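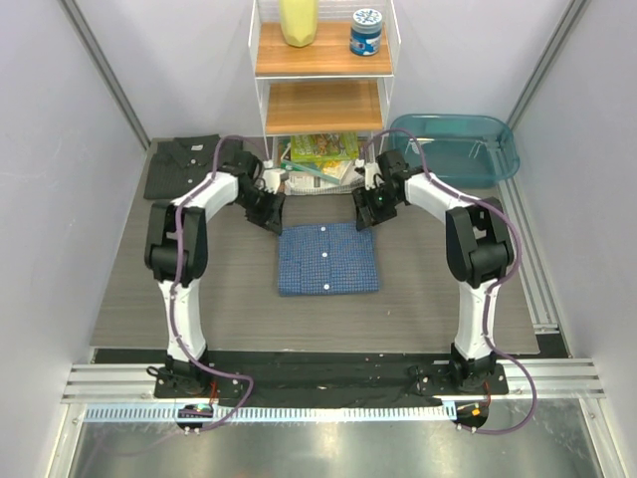

图1 叠好的蓝色上衣

旧衣服去了哪里：Bresine镇二手服装店的调查

课程：社会调查与中文写作（二）
小组成员：Hamish Yule、Delia Saavedra
提交日期：2026-06-22

摘要

本报告研究Bresine镇居民怎样处理自己不再穿的衣服。我们用Aksoy二手店的登记本、对居民的访谈和我们在店里的观察作为材料。登记本显示，从去年10月到今年春天结束，这家店收到衣服3,795件，卖出1,416件，不到四成。我们想知道没有卖出的衣服为什么没有卖出，也想知道送衣服的人对这件事了解多少。调查发现，衣服的季节、尺码和清洁情况对销售影响比较大，价格的影响比我们原来想的小。

一、为什么选择这个题目

我们两个人都住在Drumau路的学生公寓。每个学期结束的时候，公寓一楼的走廊里会出现很多袋子，里面是同学们搬家时不想带走的衣服。有的袋子上写着“请拿走”，有的什么也没写。过了几天，袋子就不见了。Delia有一次在袋子里找到一件很好的羊毛大衣，她到现在还在穿。从那时候起，我们开始讨论其他的衣服最后到哪里去了。

老师建议我们把范围缩小。开始的时候我们想研究“服装浪费”，可是这个题目太大，我们也没有办法得到工厂和大商场的数据。Bresine是一个不大的镇，镇上有一家二手服装店叫Aksoy，另外在Drumau有一家规模更小的店，叫Aner。Aksoy的店主同意让我们看她的登记本，所以我们把Aksoy作为主要的调查对象，Aner只作比较用。

二、调查方法

第一，登记本。Aksoy的店主用纸质的本子记录每天收到的衣服和卖出的衣服。每一行写日期、种类、颜色、尺码和价格。有的行写得很简单，只有“裤子，灰”这样的几个字。我们把本子上的内容输入到电子表格里，这个工作花了比计划长得多的时间，主要的困难是店主的字我们不太容易认。如果一个字两个人都认不出来，我们就去问她。

第二，访谈。我们访谈了30位居民，有的在店门口，有的在图书馆，还有几位是房东太太介绍的朋友。访谈用中文进行，每次不超过一刻钟。我们事先准备了问题，但是如果对方愿意谈别的事情，我们也不打断。

第三，观察。我们在店里帮忙整理过衣服，一般是周六下午。这件事原来不在计划里，店主说既然我们每次都来坐着看本子，不如也学一学怎么叠衣服。后来我们觉得这一部分的收获最大。

三、登记本告诉我们的事情

（一）季节

人们送来衣服的时间和别人买衣服的时间常常是相反的。天气变暖以后，很多人整理衣柜，把冬天的外套送到店里，可是这个时候没有人要买外套。店主必须把它们放在后面的房间里等到秋天。后面的房间不大，所以她有时候不得不拒绝质量很好的大衣。夏天的衣服也有同样的问题，只是薄衣服占的地方小，等几个月没有太大关系。

登记本里10月的记录最多。店主说这是因为镇上的学校在这个月有旧物交换活动，活动结束后剩下的东西都会送到她这里。这个月的记录也最乱，有两页的顺序是反的，我们后来按照日期重新排了一遍。

（二）种类和尺码

卖得比较好的是衬衫、毛衣和儿童的外衣。卖得不好的是牛仔裤和正式的西装。牛仔裤不好卖这一点让我们感到意外，我们以为年轻人都喜欢旧的牛仔裤。店主的解释是，牛仔裤一定要试穿才知道合不合适，而店里只有一个试衣间，门又不太好关，很多客人不愿意进去试。

尺码的问题也很明显。很多送来的衣服是中间的尺码，店里已经有太多了；特别大的和特别小的尺码常常有人问，却很少有人送来。有一位客人每个星期都来问有没有大号的工作裤，到我们写报告的时候他还没有买到。

（三）价格

在调查以前，我们的假设是：便宜的衣服卖得快，贵的衣服卖得慢。登记本不太支持这个假设。最便宜的一类衣服放在门口的筐里，可是在筐里留了很久的衣服也不少。相反，挂在里面架子上的毛衣价格高一些，常常一两个星期就卖出去了。我们认为衣服放在什么地方、怎么放，可能和价格一样重要。当然我们的数据只来自一家店，不能说得太肯定。

四、居民的看法

在接受访谈的30位居民中，有19位说自己在过去一年里送过衣服给二手店或者亲戚朋友。其他人的做法有几种：有的放进公寓楼下的回收箱，有的剪开当抹布，也有的一直放在柜子里。一位退休的女老师说，她柜子里有一条裙子，已经很多年没有穿了，但是每次拿出来都觉得“明年也许可以穿”。

我们问送过衣服的人：“您觉得您送的衣服后来怎么样了？”大部分人回答说应该是卖掉了。听到实际卖出的比例以后，不少人很惊讶。有一位先生有点不高兴，他说如果早知道这样，他就不会特意把衣服送过去。另一位女士的想法正好相反，她说送出去以后就不是她的事情了，她只希望家里整齐一点。

关于买旧衣服，年纪大的人和年轻人的态度不一样。年轻人觉得买旧衣服很平常，有几个同学甚至觉得比买新的有意思。年纪大的受访者更关心衣服干净不干净，还有人担心邻居看到。一位在面包店工作的阿姨告诉我们，她买过一件旧毛衣，回家以后洗了三遍才穿，而且没有告诉她的丈夫这是旧的。

还有一个我们事先没有想到的话题，就是衣服的记忆。好几位受访者谈到父母留下的衣服，他们不愿意卖，也不愿意扔，送给陌生人又觉得舍不得。这个话题离我们的研究问题有一点远，但是我们认为它可以说明为什么有些衣服从来不会出现在登记本上。

五、在店里学到的整理方法

收到衣服以后，店主先检查领子、袖口和腋下，这三个地方最容易有黄色的印子。然后她把每个口袋都翻出来看一看。口袋里常有纸巾和硬币，我们还见过一张没有寄出去的明信片。有破洞的衣服放在一边，如果破洞在缝线的地方，她会自己补；如果在布料中间，一般就不卖了。

洗过的衣服要完全晾干才能叠。叠上衣的时候，先把扣子扣好，正面朝下放平，两边向中间折，袖子沿着边折下来，最后从下面向上折。店主要求每一件叠好以后宽度差不多，这样放在架子上才不会倒。我们开始的时候叠得很慢，叠出来的也不整齐，她看了一眼就拆开让我们重新叠。

毛衣不能挂，挂久了肩膀会变形，所以毛衣都叠起来放在下面两层。衬衫可以挂也可以叠，看架子上有没有位置。深色和浅色分开放，店主说这样客人容易找，她自己看着也舒服。

我们在帮忙的时候做了一个小的尝试：把门口筐里的一部分衣服拿出来叠好，放到一张桌子上，价格不变。第二个周六我们再去的时候，桌子上的衣服比筐里的少得明显。可是那个星期天气很好，街上的人也多，所以我们不能确定原因是不是叠好了。我们希望以后有同学能用更长的时间做这个比较。

六、和Aner的比较

Aner在Drumau的车站旁边，店面只有Aksoy的一半左右。它不接受直接送来的衣服，想送衣服的人要先打电话，说明种类和尺码，店里需要才会让他们拿过来。所以Aner没有放不下的问题，店里看起来也比较整齐。缺点是很多人嫌麻烦，打一次电话被拒绝以后就不再打了。

我们只去了Aner两次，也没有看到它的销售记录，所以这一节只能作为参考。Aksoy的店主知道这种办法，但是她不想用。她说有些老人走很远的路把衣服拿来，她不好意思让他们再拿回去。

七、讨论

从以上的材料看，送衣服的人和买衣服的人之间缺少信息。送的人不知道店里需要什么，只按照自己整理衣柜的时间来送；买的人想要的尺码和种类又常常没有。我们认为店门口可以放一块小黑板，写上这个月需要的衣服，例如“大号工作裤”“儿童雨衣”。我们把这个建议告诉了店主，她说可以试试，但是黑板要我们来买。

清洁也是一个可以改善的方面。受访者对清洁的担心很多，可是店里没有任何说明告诉客人衣服已经洗过。写一张卡片放在架子上并不困难。至于试衣间的门，店主说已经请人来看过，还在等零件。

没有卖出的衣服现在一共有三个去处：继续留在后面的房间、送到学校的缝纫课当材料、交给回收公司。登记本只记录收到和卖出，不记录这些去处，所以我们没有办法计算每一部分有多少。这是本报告最大的不足。

八、不足和困难

除了上面说的登记本的问题，访谈的对象也不够平均。我们在图书馆和店门口找人，这些人本来可能就比较关心二手衣服。几乎没有访谈到上夜班的人和带着小孩子的父母，他们通常没有时间停下来说话。

语言也是一个困难。有几位老人说方言，Delia能听懂一部分，我基本上听不懂。我们请他们的家人帮忙解释，可是有的意思也许在解释的时候改变了。报告里引用的话都是我们根据笔记整理的，没有录音。

在输入数据的时候，我们对“上衣”“外衣”和“外套”的区分也有过不同的意见。登记本上三个词都用，有时候指的好像是同一种衣服。最后我们按照店主的说明统一了一次，早期输入的部分也改过来了。

九、分工

登记本的输入由两个人一起完成。访谈提纲由Delia Saavedra准备，访谈由两个人轮流提问和记笔记。第三节、第五节和第七节由Hamish Yule执笔，其他部分由Delia Saavedra执笔，第八节是两个人一起写的，其中“我”指Hamish。全文由语言中心的老师看过一遍，剩下的错误由我们负责。

附：访谈提纲

您多长时间整理一次衣柜？
不再穿的衣服，您一般怎么处理？
您送过衣服给二手店吗？送以前会不会洗？
您觉得您送的衣服后来怎么样了？
您自己买过旧衣服吗？如果没有，主要的原因是什么？
有没有哪一件衣服，您不穿但是也不想送给别人？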